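April, a little past 4 in the afternoon

Dear diary, my feet are sore and my coffee has gone cold twice, but I want to get this down while it's still fresh in my head. We are trying out the Vokomo service from Lesix, the one where they rent you the walking robot along with the software and a person on the phone, and I have been standing next to it since lunch with my notebook. The job is fruit and crates, the same as it would be for the Spahić order if we ever sign.

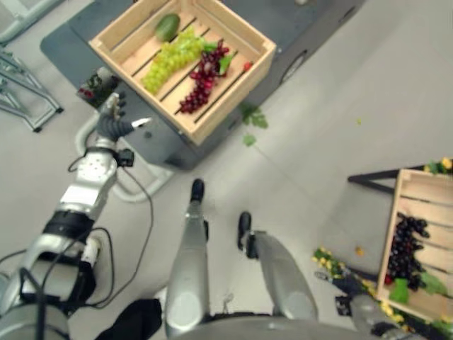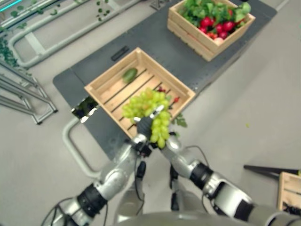 I went in wanting to like it, and mostly I do! Grapes were my big worry, so I asked Lesix about them three times before we agreed to the trial (they were very patient with me). The monthly fee is 654 with the support line included, and the Grolomine hand package is another 52 on top, and I keep going back and forth over whether a small outfit like ours should be paying extra for hands -- it does seem like something a robot ought to come with.

What I'd grumble about is the manual. It is long and friendly and never once tells you what to do when you want to change the order of the jobs, so I had to call, and then call again. The lady was lovely both times. They also want a deposit of about 1000, and I need to ask when we'd get it back.

Tomorrow I'll bring better shoes and a list of questions, and maybe a sandwich.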